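Reducing Single-Use Cups on the Amside Campus
Final Project Report
Submitted July 20, 2024

1. Introduction

This report presents the findings of a student project on the use of disposable cups at the Amside campus. The project was carried out as part of the second-year module in Environmental Management. Its purpose was to establish how many hot drinks are sold in disposable cups during an ordinary teaching week, to find out why students and staff choose them, and to suggest changes that the college could make at low cost.

The campus has two places where hot drinks are sold. The larger is the Prandari café on the ground floor of the main building. The smaller is the Fluveo kiosk beside the library entrance, which opens at eight in the morning and closes after lunch. Both outlets offer a small discount to customers who bring their own cup. Neither had previously kept a separate record of how often the discount was given.

2. Background

Most disposable cups for hot drinks are made of paper with a thin plastic lining. The lining stops the paper from becoming soft, but it also means that the cups cannot go into the ordinary paper recycling on campus. They are placed in general waste, together with their lids. A separate collection for cups was tried in the main building two years ago and was withdrawn when many of the cups were found to contain liquid or food waste.

Reusable cups avoid this problem, although they have costs of their own. They take more material and energy to make, and they must be washed after use. The benefit therefore depends on how many times each cup is used before it is lost, broken or thrown away. A reusable cup that stays in a cupboard brings no saving at all.

3. Method

The project had two parts. In the first, both outlets agreed to record every hot drink sold during one full teaching week in March, noting whether it was served in a disposable cup, a china cup or the customer's own cup. Till records were used for the Prandari café. At the Fluveo kiosk, where the till does not separate these sales, tally sheets were kept at the counter and collected at the end of each day.

In the second part, a short questionnaire was offered to customers in the main building and in the library foyer. It asked how often the person bought a hot drink on campus, whether they owned a reusable cup, and what prevented them from using it. A total of 70 completed questionnaires were returned. Answers were given without names, and the sheets were destroyed after the results had been entered.

4. Results

4.1 Sales

The two outlets sold 2,000 hot drinks during the week. Of these, 1,719 were served in disposable cups. The remaining 281 were served either in china cups, which are available only at the Prandari café, or in cups brought by customers. Sales in disposable cups were highest in the half hour before morning lectures, when many customers were on their way to a class.

4.2 Questionnaire

Of the 70 people who replied, 32 stated that they owned a reusable cup but did not regularly bring it to campus. The reasons most often given were forgetting it, having no room for it in a bag, and having nowhere to wash it. Several people wrote that they would prefer an ordinary mug with a handle to a travel cup, and would be willing to keep one on campus if shelf space were provided.

Awareness of the discount was low. A number of regular customers had not noticed the sign at the Prandari café, which is placed behind the counter at some distance from the queue. The kiosk had no sign.

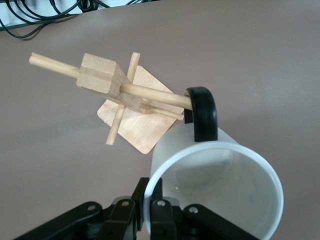
Figure 1. A white frosted mug with a black handle.

5. Discussion

The results suggest that owning a reusable cup has less effect on behaviour than the practical arrangements for using one. The shortage of washing places deserves attention. The kitchen on the first floor of the Iyengar Building has a sink and a drying rack but is locked outside office hours, and the library has no sink open to students other than those in the toilets.

The study has certain limits. The sales record covers a single week, and purchases may differ in the examination period or in warmer weather. The questionnaire was answered by people who had time to stop, so those in the greatest hurry are probably under-represented.

6. Recommendations

The college should move the discount sign at the Prandari café to the start of the queue and provide a matching sign at the Fluveo kiosk.

The Iyengar Building kitchen should be open to students during teaching hours for a trial period of one term, with a shelf set aside for mugs. Owners should mark their mugs underneath, and any left at the end of term should be offered for general use.

Counter staff should ask customers whether they are drinking in before a cup is chosen. Both outlets should continue to record sales by type of cup, and the count should be repeated in the same week next year.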